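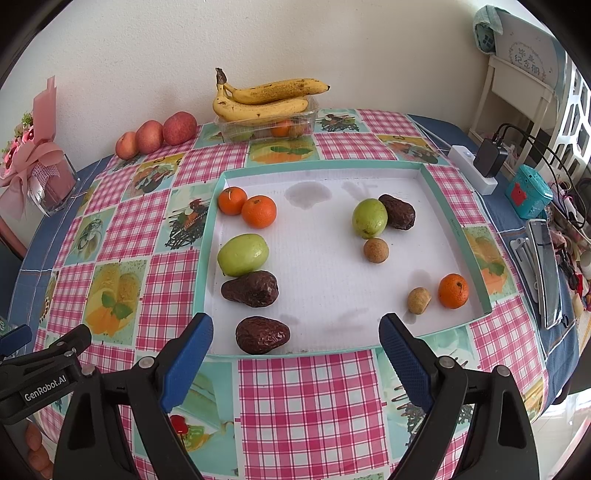 Fruit tray, checked tablecloth

Mivach Rollover Reports - Frequently Asked Questions

Quick answers for advisors. Longer ones are in the user guide, Help tab. Updated in July.

What does Mivach do?
Compares a client's old workplace plan with the IRA you want to move it to. Fees, investment choices, withdrawal rules, side by side. Prints a report the client can sign.

Is it a financial planning tool?
No. No Monte Carlo, no Social Security timing, no college stuff. If you need a full plan, keep using whatever you use now and attach our report to it.

Do I need the client's plan fee disclosure?
Yes if you can get it. The participant version is fine. No disclosure, you can type in the numbers from a statement but the report will say "advisor entered" next to every one of them. You can't turn that off, please stop asking support!

How many plans can I compare at once?
2 on the Basic subscription, 10 on Office. An old 401(k) plus the new IRA counts as 2.

Client has an outstanding plan loan. Where does that go?
Plan tab, scroll down, Loans. Enter the balance, not the original amount. The report adds a paragraph on what might happen to the loan when the client leaves the employer. Read it before you print. Tax wording is general and the client should see a tax person.

What about Roth money and after-tax money in the same plan?
Seperate lines. Don't lump them. If you lump them the tax page comes out wrong and you'll be re-doing the whole thing. 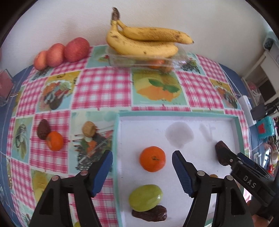
Same goes for company stock. Own line, with cost basis if the client knows it. Leave basis blank if they don't, a zero is read as a real zero.

Does the report tell the client what to do?
No. It lays out the options (leave it, move it to a new employer's plan, roll it to an IRA, cash out) and then there's a box where you write your reason for the recommendation. The box can't be left empty. Minimum is one sentence, your compliance people will probably want more.

Does using Mivach make me compliant?
Software can't do that. It gives you a dated record of what you compared and why. Your firm decides if thats enough.

Can I import from my CRM?
Trivero, yes, direct. Vasconcelos, by CSV only for now. Anything else, CSV, and use our template or the columns shift.

Import stopped with error 357. What is that?
Date of birth in the wrong format. Needs to be month/day/year, four digit year. Fix the column, save, import again. The records that did go through won't duplicate.

Where is client data kept?
On servers run by Demevus, in the US. Encrypted. Our staff can't open a client file unless you grant access from the Support menu, and access shuts off when the ticket closes.

Can my assistant have a login?
Yes, Office subscription only. Assistants can enter data and print drafts. Only the advisor login can finalize.

I finalized a report and there's a mistake in it.
Finalized reports are locked. Open it, hit Copy to New, fix it, finalize the new one. Both stay in the file.

How do I cancel?
Account, Billing, Cancel. Runs to the end of the paid month. Download your reports first.

Support hours?
8 a.m. to 6 p.m. Eastern, phone or chat. Email gets answered to, just slower. Have the report number handy, it's in the footer of every page.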